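The Soup at Number 39

My aunt Clotilde Millet left me her house in Vititz and a debt of 3,245 to a man called Baudry, and I only found out about the second one because he came to the door while I had my head in the oven.

"You're the niece," he said.

I was the niece! I had oven cleaner up to my elbows and a dish towel around my hair, and I said so as nicely as I could. He took off his cap. He was a small man, older than my aunt by the look of him, and he stood on the mat like somebody waiting for a bus.

"She owed me for the piano," he said.

Now, I had been through every room in that house (it took me two days, there were jars of buttons in places you wouldn't believe) and I had not seen a piano. I told him that. He nodded as if I'd passed some kind of test, and then he asked if he could sit down, and what do you do? I put the kettle on.

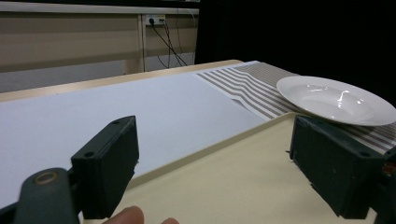
He'd sold it to her when she was 47, he told me, and she had it for one winter. Then she gave it to the school in Tondau without a word to him, and he didn't speak to her for years, except on Thursdays of the soul, as he put it, meaning when he'd had a drink. I didn't follow that at all. I'd laid the table by then, one of her white plates with the wide rims on the striped runner, which was all wrinkled up at one end, and he kept reaching over to smooth it while he talked. I gave him leek soup. He ate it slowly and asked who taught me to make it, and I said she did, and he put his spoon down for a bit.

"She never paid because I never asked," he said. "I thought if I asked, that would be the end of it."

"The end of what?"

He looked at me as though I was a bit slow. Maybe I was.

So the next morning I called Annick Lefèvre, who ran the school back then and still picks up on the first ring. Oh yes, she said, the piano! It was in the hall, it had a sticky pedal, the kids loved it. And did I know my aunt used to come over on the Moreler bus and play it after everyone had gone home? Always the same tune. Annick hummed it down the phone, badly.

I wrote Baudry a check that afternoon and walked it over to him. He wouldn't take it. He wanted to know when the bus left.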